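## 6. Working alongside the folding cell

This section applies to table operators on the Skarumix line after changeover from hand folding. Arm set-up is covered in section 4.

1. Clear the white tabletop before the shift. Tape, tags and tools go on the side surface.
2. Lay one garment flat, long side across the table. Close any zipper.
3. Step back past the floor line and press **Start**. Wait until both grippers have taken hold before turning to the next bin.

**Note:** Soft creases need no smoothing by hand. A bunched section is recorded as a retry and does not stop the cycle.

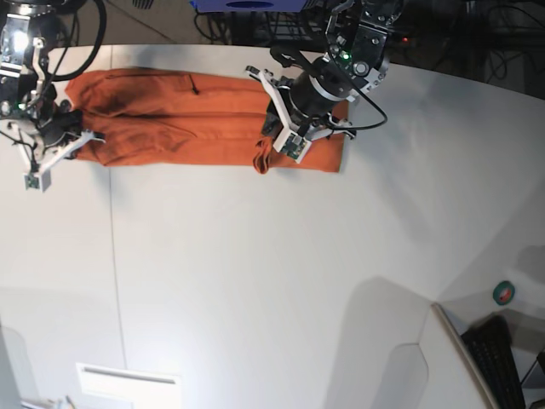

Under hand folding, each operator was rated at 114 pieces per shift. That rating no longer applies. The cell is planned at 600 pieces, and the operator is assessed on loading, inspection and response to stops – not on piece count.

4. After each stop, enter a cause code at the keyboard. Use code 700 if no other code fits.
5. Inspect the finished stack at each bin change. Refold rejects at the hand table and log them separately.

**Caution:** Do not reach under an arm to free fabric, even when the arm is still. Press **Hold** first. Indicator lights on the arms do not confirm a safe state.

**Note:** Operators rotate between the cell and the hand table every 4 hours. Swaps go through Guðlaug Mogensen by noon on Friday. Requests for changes to the cause codes go to Rhodri Ifans – include the code and the garment type.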